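From the teaching bench: croissants, trays and a lot of patience

If you've walked past our end of the floor since November and wondered why it looks like a bakery that forgot to order anything else, hello, it's us. Hwa-young Chae and I have been teaching the arm to serve pastry, and I promised Zdenka Matić I'd write it up for the newsletter before she stopped asking nicely.

The job is called Gutby, after nothing at all as far as I know. The arm has to pick up a croissant from a plate and set it down in whichever of the four steel trays it's been told to use. That's the lot. You could do it half asleep, and most of us do something like it every morning, but there's a surprising amount going on once you have to spell it out with your own hands on somebody else's elbow. Where do you come in from? How wide do you open? How hard can you squeeze before you've got flakes from here to the door?

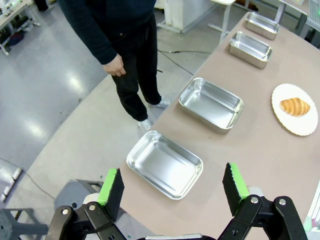 We started on Wednesday mornings with the remote control, sitting off to one side and driving the arm with the handset. I was terrible at it. I kept coming in too low and giving the plate a good shove, and Hwa-young (who is far better than me and far too polite) would reset everything and say "again?" in the same cheerful tone each time. By the end of the first batch we had 54 runs, and we kept 9 of mine. I'm choosing to be proud of the 9.

So now we do a lot of it by hand. You stand behind the table, put the arm in its loose mode, take hold and walk it through the motion while it records the joints. It feels a bit like teaching a kid to bowl. You want to be firm enough that it goes where you mean, but if you wrestle with it, the wrestling gets recorded too, and then the thing goes and learns your wobble. My wobble is apparently very recognisable!

A few things we've picked up, in case your group is about to start something similar:

Change the starting spot. We shift the plate and turn the croissant between runs. Our early ones all had it pointing the same way, and when we tried the first trained version on a turned one, it grabbed at thin air with great confidence.

Empty the trays every time. I forgot twice in one afternoon and we had to bin the lot (the runs, I mean, we're not monsters about the pastry).

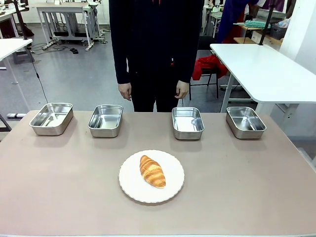

Where we're up to

We're aiming for 600 good runs and we passed 300 just before this went out, so call it halfway. The remote control runs and the hand-guided ones are stored separately for now. Hwa-young thinks the mix will do better than either on its own. I think the hand-guided ones will win, and there's a coffee riding on it.

The bit that still needs the most care is the close. Come down over the top, get a finger either side, then slow right down before you bring them together. I used to rush it, and you could see the same rush in everything the arm did afterwards. Now I count to two in my head. Zdenka says I also move my lips.

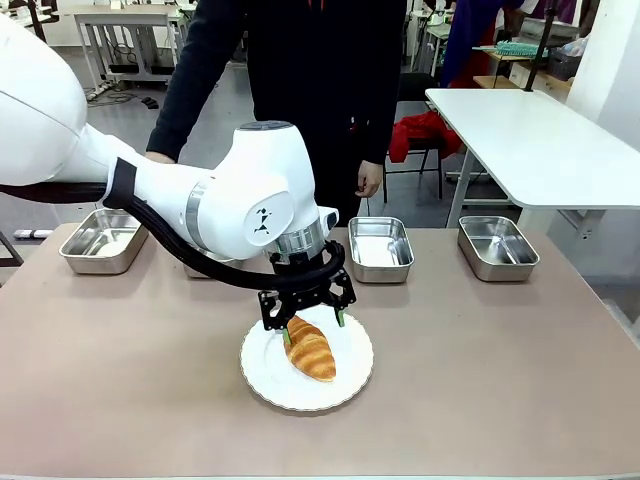
Fingers either side of the croissant, down over the plate.

Next up is Fomell, where the tray changes halfway through a run and the arm has to cope. We'd love a few new pairs of hands for that one, especially left-handed people, as we've got none and I'm curious whether it makes a difference to the way the arm comes in. You don't need any experience and an hour is plenty. Wear closed shoes, tie back long hair, and come and find either of us before morning tea.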